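The Arm on Stikton Street

Bożena wanted to call it Gerlach, after the landlord, because it was big and gray and never did anything you asked. I was holding out for something nicer. We'd been at it in the shared workshop since January, the two of us plus whoever wandered over from the bike people, and by then I felt the thing deserved a bit of respect (also, I was the one who had to talk to it at night).

So it stayed nameless, and it stayed stubborn. You'd give it a target and it would swing off toward the window like it had heard its mother calling. I had 600 lines of code I was proud of and 15 I was ashamed of, and guess which ones it ran on!

"Try it slower," Bożena said.

"It's already slow."

"Then try it slower than that, Sabine Steinbach." She only used my whole name when she was hungry.

I dropped the speed to 11, out of 100, and hit go. We both got down on our knees, which is how we spent most of that winter and spring and, well, all of it. The motors made that little throat-clearing noise they make. Then it began to move, so gently that I had to look at the stripes in the carpet to be sure. 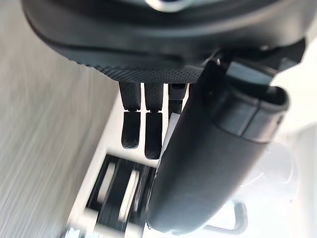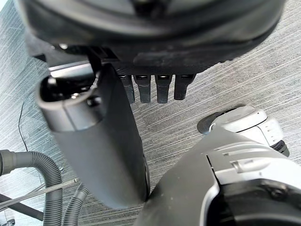
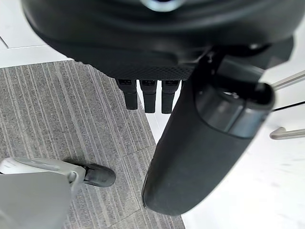 Down at floor level with the black fingers, the hoses in the second picture, and the carpet giving way to white floor in the third.

"It's going to do it," I whispered.

"Don't tell it that."

It stopped. I swear it stopped to think. Somebody in the next room was running a drill, and then they quit, and the whole place went so quiet I could hear the fan in my laptop. Bożena had hold of my sleeve. I don't think she knew.

And then it turned, the whole lovely clumsy weight of it, and went exactly where I'd told it to go. It waited there, humming, like a dog that has finally worked out what "sit" means and would now like to know about the biscuit.

I screamed, I admit it. Bożena kissed me on the forehead and went off to phone her sister in Clustidberg, who had bet us a dinner we'd still be fiddling with it at Christmas. I stayed on the floor.

"Well done, you," I said to it. "Same again?"

I pressed go, and off it swung toward the window.

More stories
The Pirkico Elevator
My Aunt's Second Kettle
Bożena Buys a Boat
Night Bus to Clustidberg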